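Taller infantil de estampación en Balstead: balance de la edición de mayo

La asociación Fetano incorporó este año a su programa de mayo un taller de estampación dirigido a niños de seis a doce años. La actividad se desarrolló en la sala de lectura de Balstead y tuvo como referencia el trabajo de los grabadores populares, con sus tintas planas y sus motivos repetidos.

La coordinación correspondió a Eirini Koutsoukos, con el apoyo de Santosh Sengar en la preparación de las planchas. Se establecieron dos turnos de hasta 20 participantes. Cada menor recibió una plancha blanda de pequeño formato, un punzón sin filo y un juego de papeles de prueba. Las tintas, al agua, fueron cedidas por el comercio Siremix.
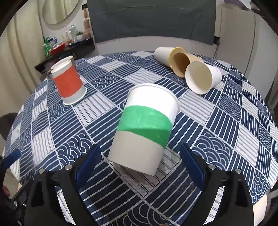
Tiempo de lectura: 2 minutos

El primer ejercicio consistió en dibujar una hoja, una llave o cualquier otro objeto de contorno sencillo y trasladarlo a la plancha por presión. Se recomendó evitar las letras, que quedan invertidas al estampar, aunque varios alumnos optaron por escribir su nombre y el resultado se conservó tal como salió.

En la segunda parte se trabajó la repetición. Los participantes estamparon un mismo motivo en cuadrícula y cambiaron de color en cada fila. El amarillo exigió una limpieza más cuidadosa del rodillo, y convendrá reservarle uno propio en futuras convocatorias.

Wendy Marsden, responsable de la biblioteca, puso a disposición del grupo una selección de álbumes ilustrados con grabados en linóleo. El más consultado fue un bestiario de la editorial Sýkora, cuyo erizo reapareció en buena parte de las estampas.

Las obras permanecerán expuestas en el pasillo de la planta baja hasta el cierre del programa. Las familias que deseen retirarlas podrán hacerlo en el mostrador, indicando el nombre del menor y el turno al que asistió. Las planchas se entregaron al término de cada sesión y pueden reutilizarse en casa si se lavan con agua tibia y se guardan en posición horizontal.

Para la próxima edición se estudia ampliar la duración del segundo turno, que resultó escasa para el secado de las estampas de mayor tamaño. Las solicitudes de inscripción se atenderán por orden de llegada.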